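Warehouse opening nearby: how do I check the "300 jobs" claim?

Posted in Local Business & Work

Tassanee Sriwong

A parcel company called Skornimell wants to put a distribution center on the old dairy site at the edge of Kokau. The flyer that came through our door says "300 new jobs for local people." The planning notice taped to the fence says 200. When I called the number on the flyer, the woman who picked up said both were correct, depending on how you count, and that I should wait for the public meeting in March.

I run a small hardware shop on the main street with 2 part-time staff, so I have a stake in this and I won't pretend I don't. I would like to go to that meeting with proper questions. My worry is that the headline number includes people who already work for the company somewhere else, or temps who are only there before the holidays. I also want to know if anybody subtracts the shops that close.

Has anyone dealt with one of these? What should I ask for, and who has to give it to me?

Sakda Thongdee

I worked in the planning office in Drestden when a similar center was approved there, and I have read a lot of these job statements. The two numbers you have could both be defensible. The usual ways a figure gets bigger are these:

Headcount instead of full-time equivalent. Two people on 20 hours each are two jobs on a flyer and one job in a serious report. Ask which it is.

Peak instead of average. A parcel center may have far more people in the busy weeks than in spring. Ask for the number on the payroll in a quiet month.

Indirect jobs. Drivers working for subcontractors, cleaners, security, even the sandwich van. Some of that is fair to mention, but it should be listed separately.

Transfers. If they are closing a smaller depot within driving distance, those staff will probably be offered places at the new one. In Drestden the flyer said 300 and 100 of those were people moving over from the old depot at Thaweesak. It was in the appendix of the application, in small type, and it hardly came up at the meeting. 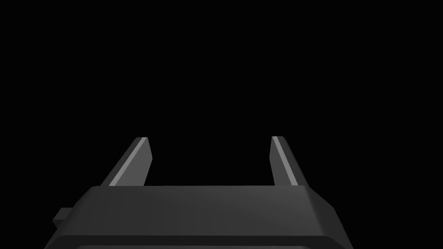 You should also ask what happens after the opening year. The staffing figure in an application normally describes the building on the day it is fully running, and there is often no promise attached to it. If the town is giving them a tax break or paying for the road, that is where you have some pull. The agreement can say that the discount shrinks if the headcount falls below a set level, and it can require a yearly report. Drestden got the report but not the penalty. I thought that was a mistake then and I still do.

On who has to give it to you: the application and its attachments are public once they are filed. Go to the town clerk and ask for the full file, including the economic impact statement. The summary on the website leaves most of it out. You may be charged for copies. Anything the company has only said on a flyer, they don't have to explain to you, but council members can ask on the record, so send your questions to yours a week or so before the meeting.

As for shops closing, I have never seen an applicant subtract them. The town can order its own study. Ours said there wasn't money for one.

hillside_dan

My cousin works at one of these and the pay is ok, better than the supermarket. The town needs something on that site, it has been empty forever. I think people complain too much before anything is even built. Go to the meeting and hear them out.

Tassanee Sriwong

Thank you both. I got the file this morning – the clerk was very helpful once I used the words "economic impact statement." It says 200 full-time equivalent at peak, and there is a line about "relocated positions" with no number next to it. I have written to my council member about that line and asked for a quiet-month figure as well.

Dan, I agree the site needs something. I would just like the number to be right.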